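Small Pots, Big Claims

I have owned too many small pots. Every one was sold to me as the pot that would end the need for other pots, and most of them now live behind the colander. So when people ask for a gallery of the little stainless steel kind, my first thought is to ask what they expect to learn from it. A shiny pot looks good on any table. It looked good in the store, too.

Still, it's a fair request. The Kim Street kitchenware swap in December drew 298 listings, and by my reading the most common word in them was "versatile." I'd like to see that word earned. The pictures in the middle of this page show small steel pots on wooden tabletops with a lot of shine to them, and a piece of cardboard standing up behind. No food, no steam, no sprig of parsley. I find that easier to trust than the catalog style, where a pot that holds one serving of oatmeal is shown next to a whole roast chicken.

Look at the handles first. Then look at how much wood is left over around the pot.

## The pots
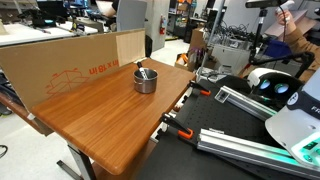
A marker with a black cap, parked in the pot. I've seen worse uses, and it does say something about the depth.
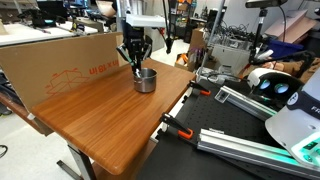 Brushed steel again, set near the back edge of the tabletop.

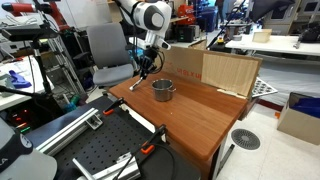
The short side handle gets a good view from this angle. Whether you'd want to grab it without a towel is another matter.

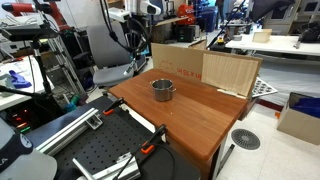

Two side handles, nothing inside, and plenty of reflection off the metal.

## What I'd want to know before buying one

A picture can't tell you how a pot cooks. My questions for anyone selling a small steel pot are dull ones:

- How thick is the bottom? Sellers love to talk about the finish. The finish doesn't scorch rice.
- Are the handles riveted or welded, and how far do they stand off the side?
- Does it come with a lid that fits, or the "universal" lid that fits nothing in my house?
- Will it sit flat on a small burner, or does it tip when it's empty?

I paid real money for a Wumov saucepan on the strength of a reader poll with 1,564 votes. It has a nice brushed finish and a hot spot the size of a quarter. The Clevik I picked up at a yard sale for 6 dollars has a dent in it and makes better oatmeal – make of that what you like.

## Side handles or a long one

People get heated over this. Short side handles save room in the cabinet, I'll give them that, but they sit close to the heat and ask for two hands. A long handle lets you pour with one hand and knock the whole thing off the stove with your elbow. I've done both. For anything under a quart I lean toward the long handle, and I keep it turned in.

## About that wood

Several readers wrote in after the last gallery to say that steel on glossy wood is asking for rings and scratches. Maybe. The old table in my Sedcombe kitchen has held up under 100 or more careless suppers, but it also looks like it has. Use a trivet if the finish matters to you. I wouldn't buy the "heat-safe" table oil going around lately until somebody shows me a hot pot set down on it and left there through dinner.

Next gallery is lids. Send in the ones that fit.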